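Media Ownership and Regulation
Week 7 handout: merger control in broadcasting

1. Scope

The unit treats acquisitions of free-to-air licensees by non-media buyers. The working case is the proposed purchase of Zolerau, a regional television group, by the holding company Vurnix. Read the case file before the tutorial; it is the version revised in February.

2. Market definition

The regulator first defines the relevant market. Advertising and audience are assessed separately, and a merger may pass one test and fail the other. Zolerau holds 4 licences and supplied 1,042 hours of local programming in the base year.

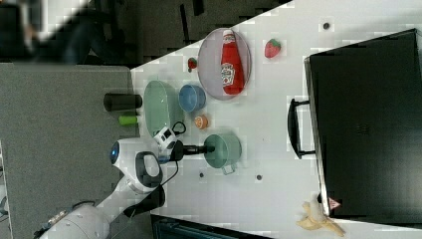

Fig. 1. Ketchup bottle on a round plate, with toy strawberries to either side.

3. Grounds for refusal

Refusal may rest on horizontal overlap, vertical foreclosure or a public interest test. Vurnix owns no broadcaster, but its subsidiary Reden operates transmission towers leased by Zolerau's competitors. The vertical question is therefore the live one – see the access undertakings in Appendix B.

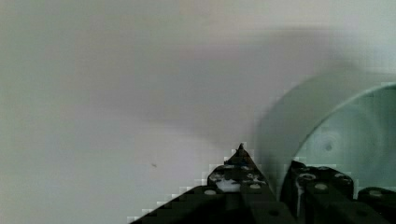

Nowakowski objects that access undertakings are unenforceable in practice: a tower operator can honour the tariff and still delay maintenance for a rival. Students should test this against the monitoring clause.

4. Termination and break fees

A sale agreement normally lapses if approval is not obtained by the long-stop date. The seller may then reopen talks with other bidders. Whether a break fee is payable depends on which party carried the regulatory risk.

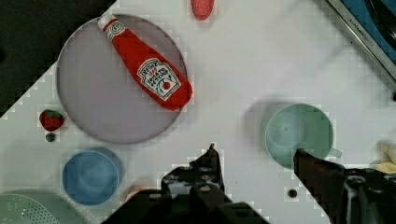 Fig. 2. Bottle labelled HEINZ TOMATO KETCHUP, lying diagonally across the plate.

5. Written task

In 300 words, advise Zolerau's board on whether to appeal or re-tender. Cite the clauses relied upon. Due 3 April 2023.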